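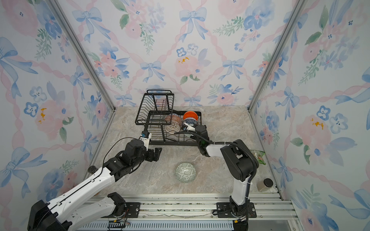 Laurențiu Pascu wrote in the margin of the last draft that the rail screws should be checked before every session, warm-up or no warm-up, and asked for it to go ahead of everything else in this section. It is now step 1.

4. Setting up the dish rack task

This section assumes both arms are bolted to the rail and the Kaimal control program starts without errors. If it does not, go back to section 3.

4.1 Before switching on

1. Check the rail screws on both arm mounts. Tighten them with the long hex key, not the short one.
2. Move each arm by hand through its full reach with the power off. The cable at the wrist should follow the arm and never pull tight.
3. Look at the base of each arm for wires that have worked out of their terminals.
4. Wipe the floor panel with a dry cloth. Crumbs under the rack make it rock.

CAUTION: Keep hands and sleeves out of the enclosure once the supply is on. The arms drop when power is cut, so hold the forearm before you press the stop button.

4.2 Placing the rack

1. Put the rack near the middle of the back wall, within reach of both grippers.
2. Push down on each corner in turn. If a corner lifts, bend the foot gently until the rack sits flat.
3. Run the program "reach check" at speed 20. Each gripper should stop just short of the wires.
4. If either arm stops early, move the rack towards it and run the check again.

Note: The rack does not have to be square to the walls. We ran it at several angles in the Tirton workshop and the grasp settings were the same for all of them.

4.3 Wrist cameras

1. Start the Skokix viewer and open both wrist views side by side.
2. Turn each camera until both finger tips show in the lower half of the view.
3. Tighten the camera screw by hand, then a quarter turn with the key.
4. Set the exposure by eye. Glossy bowls give a bright spot that the program can take for an edge - lower the exposure until the spot shrinks.
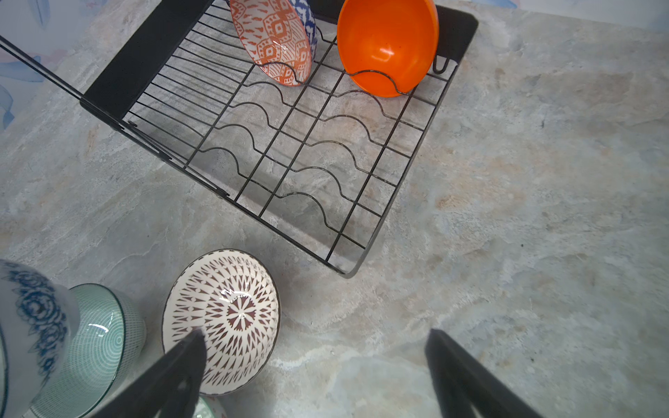 Grip force is set for each kind of bowl and saved under the bowl's name. Start at 157 and go up in small steps until the bowl no longer slips when you tug it lightly. Do not go above 400, as the finger pads tear. Open the fingers wide before the approach, with a clear gap between them, as with the brown-patterned bowl at the left finger. A bowl lying tilted, with its base towards the camera, needs its own entry in the list. Bowls waiting on the worktop may overlap one another, but for the first runs it is easier to spread them out.

4.4 First run

1. Place one bowl in front of the rack.
2. Choose "single place" and press start.
3. Watch the rim as it goes between the wires. It should drop into the slot without being pushed.
4. Repeat with the other arm.
5. Save the settings before adding more bowls.

If the program stops with error 1518, the gripper has closed without finding anything. Open it, move the bowl a little towards the rack and start again. Should the error come back, repeat 4.3 from step 2.

Spare finger pads are kept in the drawer marked Jisstead. Change both pads on a gripper at the same time and set the grip force again afterwards.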